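Paint the den paneling or leave it alone?
Decorating > Walls and Paint

mossyporch
Jan 28, 2018
Okay, I need opinions and I need them before I lose my nerve! We have a den at the back of the house, 212 square feet, real wood paneling on all the walls, orangey brown and so dark in winter that I turn a lamp on at lunch. I've been staring at pale rooms for months (you know the ones, chalky walls, a linen chair, a single branch in a jug) and I want that so badly I could cry. I bought a quart of Skanari in the shade called Oat and put it behind the door, where my husband wouldn't see it. He saw it. He says you don't paint real wood and that his dad would roll over. So we're at a standstill, and I've got a can of primer sitting in the hallway that everyone trips over.
The floor is staying, the brick fireplace is staying. Everything else is up for discussion. Would you paint?

larkspur_lane
Paint it!! I did ours in April and I still walk in some mornings and grin. You'll wonder why you waited. Go warm though, because with an orange floor a cold white looks like the inside of a refrigerator. Oat sounds about right to me. How does it look at night?

mossyporch
Kind of like the inside of a mushroom, in a nice way? My daughter says band-aid. I'm choosing to hear mushroom.

oldhousegrump
I'll be the bad guy. Don't. I've stripped paint off paneling in two houses now and I would not wish it on anybody. Once it's in those grooves it's in there for good. You can always paint next year, and you can't un-paint next year. Half of what you hate is probably the lighting and a yellowed finish. Wash the walls first. I use Clindness, diluted more than the bottle says, and an old T-shirt. You'd be amazed what color your wood was supposed to be. Then get a big light rug and decent lamps and live with it until summer.

larkspur_lane
Grump, you say this in every thread, lol. Some of us do not want to live with it until summer.

oldhousegrump
And I'm right in every thread.

tinroofteacup
Somewhere in the middle here. We painted three walls and left the fireplace wall in wood, and I like it more than I expected to. The wood looks like a choice now, if that makes sense. The one thing I'd change is the sheen. We went with satin and every bump shows when the sun comes in low. Flat or eggshell, please, learn from me!
And I wouldn't be too scared of a bit of shine elsewhere in the room. My whole board for that room was cream, cream, cream and then something dark and silvery so it didn't go to sleep. A mirror with a smoky frame, pewter candlesticks, that kind of thing. Just a little.
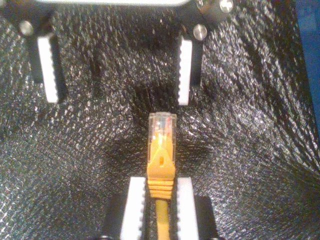
Yellow cable on crinkly black and silver

mossyporch
Oh, I do like dark with silver. I had not thought about that at all, I was only thinking cream and more cream. There's an old pewter tray of my grandmother's in a box somewhere.
Okay, so report back on the washing. I did one section last night after dinner with the Clindness, mostly to be able to say I tried it. Grump, the water was the color of tea. It is lighter! It's also still orange. It's a clean orange now. My husband is delighted and walked around telling everyone who would listen, meaning the dog.

oldhousegrump
Told you. Do the rest before you decide anything. You can't judge a room off one clean patch.

hemlockandhoney
Can I ask about furniture, because nobody has? If you've got a big brown sofa in there the walls are only part of the problem. We had the Kanetti sectional in chocolate and it ate the room. We swapped it for something smaller with legs you can see under and it was like someone opened a window. Didn't touch the walls at all.

mossyporch
Umm. It is a big brown sofa. It's not a Kanetti but it's a cousin for sure. It has 13 throw pillows on it and I like maybe four of them.

larkspur_lane
Thirteen!!!

tinroofteacup
Slipcover? Mine came from Fonseca, the washed linen one, color was called Shell. It took forever to come and it wrinkles if you look at it, but I think the wrinkles are half the charm. It changed the room for a whole lot less than a new couch. Measure the arms before you order, I got that wrong the first time and had to send it back.

mossyporch
Adding Fonseca to my list. The wrinkles wouldn't bother me, I've got kids, everything I own is wrinkled. I'm starting to lean toward off-white with a soft matte finish on the window side only, charcoal for the shelves, and leaving the brick wall as wood. Does charcoal fight with Oat, though? I keep holding chips together and changing my mind when a cloud goes by. 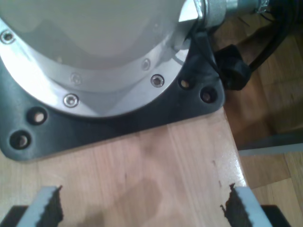 hemlockandhoney wrote:
Charcoal and Oat are fine together as long as the charcoal leans brown. The bluish ones will make your walls look pink by evening, and then your daughter wins. Paint a big piece of cardboard and move it around the room for a few days before you commit to shelves.

oldhousegrump
Shelves I have no objection to. Paint the shelves. Paint them purple for all I care.

larkspur_lane
I think that's the nicest thing Grump has ever said on here. I'm still on team paint it all. Doing one side at a time is how you end up with the drop cloths out until Easter, and you'll have to tape that corner twice. But it's your den!

tinroofteacup
If you do end up with an edge in the corner, run the paint just past it onto the wood side and the line looks straighter. Took me a few tries to figure that out.

mossyporch
Cardboard it is. Husband has agreed to the shelves and to "talking about" the window side – I'll take it. I'm washing the rest of the walls this weekend and the primer is moving to the garage before somebody breaks a toe. Will update when the shelves are done!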